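Sturkside Opens Second Office and Names Wálter Lozano to Lead Client Communications

GELITZ, 23rd January – Sturkside, the marketing and communications consultancy for professional services firms, has opened a second office in Gelitz and appointed Wálter Lozano as Director of Client Communications. The new office will serve clients in engineering, surveying and logistics.

Mr. Lozano joins from Vedar, where he led the content and brand team. At Sturkside he will be responsible for editorial planning, staff profile training and the firm's program of client workshops. He reports to Managing Director Bernadette Dolan.

"Our clients do skilled work that is often poorly explained," said Ms. Dolan. "Wálter has spent his career helping technical people write plainly about what they do, and we are very pleased to have him in Gelitz."

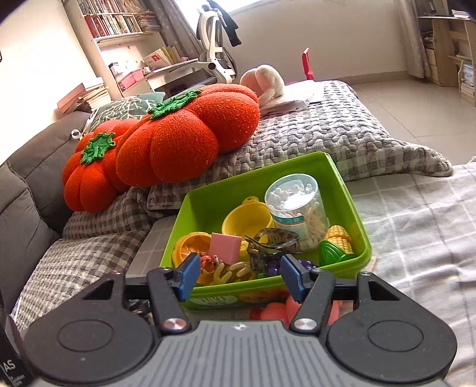

Blue fingertip pads above a storage bin, with purple grapes below the right-hand pad.

The Gelitz office opens with a team of 20. Nayeli Ospina moves from the firm's original office to manage client accounts, and Emil Trummer takes charge of research and reporting. Recruitment for 3 further posts, all in copywriting and design, is under way.

Sturkside will also extend its workshop series, which covers company pages, employee profiles and the planning of regular posts. The series has been attended by 1,358 people since it began. A further 400 places will be offered at the Gelitz office beginning in July, with priority given to existing clients.

"Most firms already have the knowledge their customers are looking for," said Mr. Lozano. "We help them decide who should share it, where, and how often."

Workshop dates will be published on the Sturkside website. Firms wishing to reserve places for a group should contact the Gelitz office directly.

Media contact:
Maribel Inga, Press Office, Sturkside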